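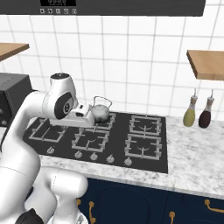
A stovetop and kettle. Gas service to part of Kandutstead will be shut off in stages this month.

KANDUTSTEAD, June 1, 2020 – Gas customers on the east side of town will lose service for up to six hours each while crews connect a new main under Lemieux Street.

The utility, Goltex, said 83 homes and businesses are in the first group. They will be shut off at 8 a.m. Wednesday and should have gas again by midafternoon. The rest of the east side will follow, a few blocks at a time, with the last connections planned before the end of the month.

The new main replaces 3,514 feet of cast iron pipe, much of it laid before the streets were paved. Goltex had planned to start the work in April but put it off when its contractor, Palitz, cut its crews to a minimum because of the pandemic.

"We didn't want people in kitchens and basements at that point, and customers didn't want us there either," said Mélanie Bergeron, a spokeswoman for Goltex. "Now we have the masks and gloves and a procedure for going in."

A worker has to enter each building twice, once to close the valve at the meter and once to open it and relight any pilot lights. Bergeron said customers should not try to turn the gas back on themselves. Anyone who is out when the crew comes back will find a tag on the door with a number to call, and return visits will be made until 9 p.m.

Residents who are sick or in quarantine are asked to call ahead. Their buildings will be moved to the end of the schedule if possible.

Stoves, water heaters, dryers and furnaces that run on gas will not work during the shutoff. Electric service is not affected.

Lurdes Ramalho, who owns a bakery at the corner of Lemieux and Third, said she got her notice on Friday and plans to bake overnight.

"They gave me Wednesday, and Wednesday I have standing orders," Ramalho said. "I asked for Sunday, when I'm closed, and they said they don't work Sundays. So we'll start at 11 the night before."

Bergeron said Goltex will not pay for lost business during a planned shutoff of less than a day, but restaurants and food shops may ask for a different time slot.

Lemieux Street will be down to one lane between Third and Mill during working hours. Parking on the north side is banned from 7 a.m. to 5 p.m. on weekdays. Town engineer Normand Paquette said the trench will be filled and covered with temporary pavement each evening, and that the final paving will wait until the ground has settled, most likely in the fall.

"It's going to be bumpy this summer," Paquette said. "I'd take Mill Street if you can."

Almost 1,845 feet of the new plastic pipe is already in the ground, according to Edgardo Salazar, the site supervisor for Palitz. He said the crew lost two days last week to a water line that was not where the town's maps showed it.

Mohcine El Khatib, who rents out three apartments on Lemieux, said his tenants had been asking about the smell of gas near the sidewalk for two winters. Goltex repaired a leak there last year and has said the old pipe is safe to use until the switch.

Anyone who smells gas should leave the building and call 911. The shutoff schedule is posted at the town hall entrance and will be updated each Monday morning.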